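Home Our work Reports Support us Contact

Skatside Repair Library: where the Plollov Fund grant has got to

Sun 31 December – by the library coordinator
5 minute read

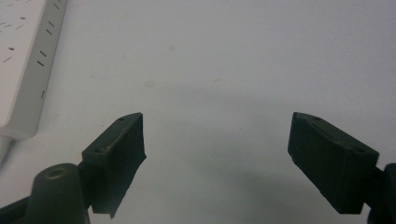

Hello again to everyone at the Plollov Fund! I promised you a proper update before the new year and I'm getting it in with a few hours to spare. You'll remember that my last report, back in November, was mostly me complaining about the floor. The floor is done. It's gray, it's level, and I'm going to try very hard not to mention it again.

So, the loans. Since your grant started we've lent out 853 items, against the 1000 we put in the application for the full grant period. We still have the spring to go, which is always our busiest stretch (hedge trimmers, carpet cleaners, every ladder we own), so I'm pretty comfortable that we'll get there. The sewing machines have been the big surprise. I budgeted for three and thought that was generous, and there's been a waiting list for them ever since the school costume season. The pasta maker, on the other hand, has left the building once. I was so sure about the pasta maker.

We've run 13 repair evenings, one more than planned, after so many people asked for a second lamp rewiring session. Those are great fun and noisy, and people stay well past closing. What I got wrong was the length. Two hours sounds like plenty until someone brings a vacuum cleaner with a seized motor and a family history attached to it. From January we're going to three hours with a soup break in the middle, and we'll ask people to book a slot for anything bigger than a toaster. Walk-ins can still come along with the small stuff.

The part I'm least happy with is the Holst Street branch. We were meant to be lending from there by now, one afternoon a week, and we aren't. The lease took forever, then the building's wiring inspection got pushed back twice, and I didn't want to fill the place with power tools before it passed. It has now passed! Shelving is going in next week, and I'd like to open the doors by the end of January. I know that's later than the date you approved. If you need a formal change request from me, send me the form and I'll turn it around the same day.

Money next. We're under budget on rent (see above, no branch) and over on spare parts. Belts, fuses, blades and bobbins add up in a way I just didn't picture when I was filling in your spreadsheet at the kitchen table. I'd like to move part of the unspent rent across to parts and leave everything else where it is. The full breakdown is in the attached sheet, with receipts scanned in date order – apart from the hardware store ones, which are in a lump at the end because they fade so fast that I scanned them all in one go.

We also switched our booking system over to Plultar in the fall. The first couple of weeks were rough, and a few members got reminder emails for drills they'd already brought back, so I spent a lot of time on the phone saying sorry. It's settled down nicely now. Late returns have dropped, and members can renew from their phones, which they'd been asking for since we opened. The one thing still bugging me is that it won't let two people share a membership, so couples end up borrowing under one name and arguing about whose turn it is to bring back the sander.

What's coming up: opening Holst Street, 5 more repair evenings before the grant period ends, and a big safety check on everything with a plug. I also want to redo the member survey. The old one had far too many questions and people gave up halfway through page two.

Two things I need from you, whenever you're back at your desks. Can you let me know if the rent to parts move is okay? And would you like to come to the Holst Street opening? I'll send the date as soon as the shelves are up.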